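How I Get Old Towels Soft and Thirsty Again

I had a stack of bath towels from our Gilside apartment days that had gotten so stiff you could practically lean them against a wall. They also just pushed the water around when you tried to dry off. I was ready to cut them all up for rags, and then I spent a couple of wash days messing around with them and ended up keeping every single one. So this is what I do now, start to finish.

What you need

White vinegar (the plain cheap kind)
Baking soda
Your normal detergent, and less of it than you think
A washer that does a hot cycle
A dryer or a line, or both

No fabric softener! I'll get to that.

Step 1: Sort them, and be a little ruthless

Whites in one pile, colors in another. Anything with a ripped hem goes off to the side for mending or rags. Give each one a sniff while you're at it. The musty ones get washed by themselves the first time around, and please check the care tags if you have anything fancy with trim on it, as some of those don't like hot water.

Step 2: The vinegar wash

Load the drum no more than half full. I know, I know, it feels wasteful, but towels soak up a ridiculous amount of water and they need room to slosh. Set it to hot and pour 2 cups of vinegar straight into the drum. No detergent at all on this one. And never, ever put bleach in the same wash as vinegar, they make a nasty gas together.

My first try was with only half a cup and I couldn't tell any difference. If your washer manual says to keep vinegar out, go with the manual. Mine (it's an old Ongart top loader that came with the house) doesn't mention it either way, and I only do this twice a year.

The water may look gray or a bit sudsy, which is kind of gross when you remember you didn't add any soap. That's old detergent coming out.

Step 3: The baking soda wash

Leave the towels where they are and run a second hot cycle with half a cup of baking soda sprinkled over them. Don't put the vinegar and baking soda in together. They fizz, it looks very exciting, and then they cancel each other out and you've got slightly salty water.

For really musty towels I let the machine fill, pause it, and let them sit while I eat lunch. Then I start it up again.

Step 4: Shake, then dry

Take them out one at a time and give each one a good hard snap. This stands the loops back up, and I think it does more for the feel than anything else on this page. My shoulders always complain by the end.

In the dryer I use medium heat with wool balls. I bought the Noltex ones and they're fine, though one has started to unravel. My load takes nearly 70 minutes. Stop halfway and shake everything out again if you can be bothered - I usually can't, but the towels are nicer when I do.

If you line dry, pick a day with some wind, and toss them in the dryer for 13 minutes afterward to take the crunch out. No dryer? Scrunch and rub the towel against itself before you fold it. Looks silly, helps a lot.

Step 5: Make sure they're really dry

Feel the hem and the woven band at each end. Those are the last spots to dry, and if they're even slightly cool I hang the towel over a door for the evening. Folding damp towels is how I got the musty smell in the first place.

About fabric softener

It coats the fibers. That coating feels nice and slippery on a T-shirt, but on a towel it keeps the water out, so you get something that's soft and useless. I'd been pouring it in for years. If you love a scent, I tried the Timasitz lavender sachets in the linen closet and they lasted through September.

Keeping them that way

I use a tablespoon of detergent per load now, warm water, and I wash after three or four uses. New towels get a wash before anyone touches them, and I keep dark ones apart for the first few rounds.
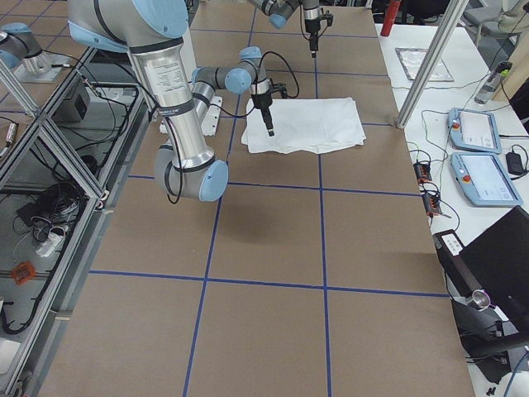
One more thing on storage: don't cram the shelf. I fold mine in thirds the long way and then in half, and leave a bit of space at the back for air. Clean ones go on the bottom of the pile so the same two don't get used over and over while the rest sit there going stale.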